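Home | Workshop | Reviews | Galleries | Archive | Contact

Gallery: The workbench that was supposed to stay tidy

2025-04-15
By the Dundale workshop desk

Every few months a catalog lands on our desk with a bench on the cover. The bench is always bare apart from one plant and one very clean ruler. The latest, from Prukby, promises that its slatted metal tops will "bring calm to any shop." We have seen plenty of slatted metal tops. We have yet to see a calm one.

So this gallery is about surfaces: what people put on a bench, what they put on top of the bench to protect the bench, and what ends up in the corners anyway. I went in doubting most of the claims made for expensive work surfaces and came out doubting them a little more. The captions are short and some of them are grumpy.

A few ground rules. No one was asked to clean up. Prices are what our shop paid or was quoted, before tax. I left out the storage wall, which has had its own gallery and got more comments than it deserved.

The board on top of the slats

Aluminum slats are sold on the idea that you can clamp anything anywhere. Fine, if you clamp things. Most of what gets used on our bench is small and flat, and small parts love a groove. The fix was a big glossy wooden board laid over the middle, and I suspect that's the fix in a lot of shops that paid extra for slats. 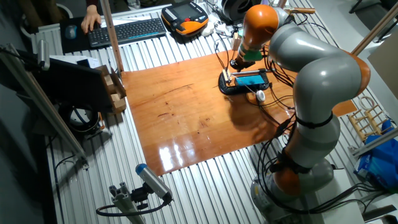 The gloss, up close

I like the orange-brown color and the grain. I don't like the shine, which throws the overhead lights straight back up from the lower middle of the board. Glossy wood also hides nothing, and the small dark spots and scratches are there for anyone to find. Martens quoted us 80 dollars to refinish a board this size in matte. I said we'd think about it in November, and it's still shiny.

Keyboard corner

A wireless keyboard, a mouse and a dark mouse pad take up the top left. Wireless was meant to free up the bench. It freed up one cable. You still need the same patch of flat surface for your hands, and the pad sits there whether anyone is using it or not.

White cables

Next to the keyboard is the teach pendant, and next to that is the tangle, with small white parts in among it. Fuvero sells a cable tray for this, 55 dollars, with a lid. I've owned a tray with a lid. The cables lived on the lid. I'm prepared to be convinced, but the demo in the showroom had two cables in it and both were new.

The dark holder

The thing with the cyan-blue screen sits in a dark holder on the wood, with a small white round piece wired up just beside it. A holder is the one accessory I'll defend without much of a fight. It keeps a small device in its place, and a device that stays in its place doesn't collect another scratch from the board or give one back.

What the slats are good for

Edges, mostly. With a board over the middle you have bare metal on every side, and that's a reasonable place for things you don't mind standing on ridges. Is that worth the 683 dollars on the Prukby price list? For anyone who clamps all day, maybe. For the rest of us, a plain flat top at 200 and a board you aren't afraid to mark would do most of the same work. I'd want to see one after a few years of use before I believed anything more than that.

12 comments | 31 shares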